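Stain and drool-proof way to fold thin cotton tea towels so they stay folded?

Posted in Home & Laundry > Folding and storage
26 replies hidden, showing most helpful

lintpocket
Hi all! I have finally gotten rid of my sad old terry dish towels and switched over to thin white cotton ones with black stripes, the crisscross kind, and I love them so much. They dry glasses without leaving fuzz and they look great hanging on the oven door. I ended up with way more than I need (there was a sale at Rullmont, I have no regrets).

My trouble is the folding. The cloth is so light that it creeps. I fold one, turn to pick up the next, and the first one has puffed open again. My drawer is shallow, maybe 5 inches deep at the very most, and I'd love to have them standing up in a row so I can see them all. Right now it's a heap. I also can't get the corners to meet, even when I'm careful, and I'm starting to think the towels aren't square to begin with.

I don't own an iron. I'm willing to buy one if that's really the answer but I'd love to hear from people who manage without. Does starch help? Does it ruin the drying? And do you fold on a table or up against your body like my aunt does?

Thanks in advance, you folks fixed my duvet cover problem last winter and I still think of you every time I change the bed!

marblecounter
Oh, I love this topic! I have the same sort of towels and I went through exactly this, so here's everything I know.

First, your towels probably aren't square, and that's normal. Cotton this thin gets pulled out of shape in the wash. Before you fold, hold it by two opposite corners and give it a good tug, then do the other two. You'll see the stripes straighten out. The stripes are the best part of this pattern, by the way, because they're free guidelines! Ignore the hems, which are often sewn a bit crooked, and line up stripe on stripe. Once I started doing that my corner problem just about went away.

Second, fold them while they're the tiniest bit damp. Take them out of the dryer a few minutes early, or off the line before they go crisp. Smooth each one with the flat of your hand from the middle out to the edges, and then fold.

Now the fold itself, for a shallow drawer:

Lay the towel out with the long side toward you.
Bring the top third down, then the bottom third up over it, so you have a long strip.
Press along the strip with your forearm (this is my iron, ha).
Fold the strip in half, short end to short end, but stop a finger's width before the edge.
Fold that in thirds. It should stand up by itself if you set it on its folded edge.

If it flops, your strip is too wide for the cloth. Go for quarters instead of thirds in the second step and you get a skinnier, stiffer packet.

And yes, use a table! A smooth one is so much nicer than a bed or the couch, you can slide the cloth around and the creases push right out. I like a dark top too, the white shows up against it and you can tell at a glance where the edge is wandering.
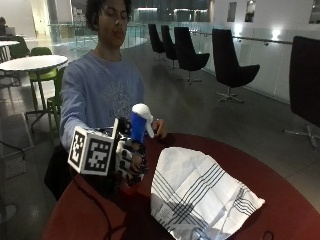

Striped towel on the dark red round table, all crumpled.

Look at how the creases run in every direction on a cloth in that state. If you start folding from there, each crease gets locked into a layer and the whole thing springs back open. Pick up the corner that's pointing away, find the one next to it, and shake the towel once, hard, before you lay it down again. It takes two seconds and it does half the work.

A round table is fine too, you just lose the straight edge to line up against. Go by the stripes.

Have fun with it! I put on the radio and get through the whole basket before the coffee's ready.

hendov_fan
I do mine in rolls. Fold in half, fold in half again, roll it up, done. I keep them in a Hendov shoebox with the lid off and they don't come undone because they're packed in tight. Never ironed a dish towel in my life and never will.

quiltsandpie
Adding to the great answer from marblecounter, on the starch question: skip it for anything you dry dishes with. I tried a spray starch and the towels folded like paper, so pretty, but then they pushed the water around on the plates. It washed out after two rounds. Fabric softener did something similar for me, so I leave that out as well.

If you want them extra flat without an iron, stack the folded ones and put something heavy on top overnight. I use my big Cuypers cookbook. In the morning they're as crisp as you please and they hold that shape in the drawer for weeks.

For keeping them upright, a spring divider across the drawer works nicely. Push it up snug behind the last towel and move it back on laundry day. A bookend does the job too if you have a spare one!

lintpocket
You are all wonderful. I did the stripe trick and the hard shake tonight and got a whole row standing up on the first try. The cookbook thing is happening as soon as I find one heavy enough. I'm trying quarters next, the two at the end are leaning a little.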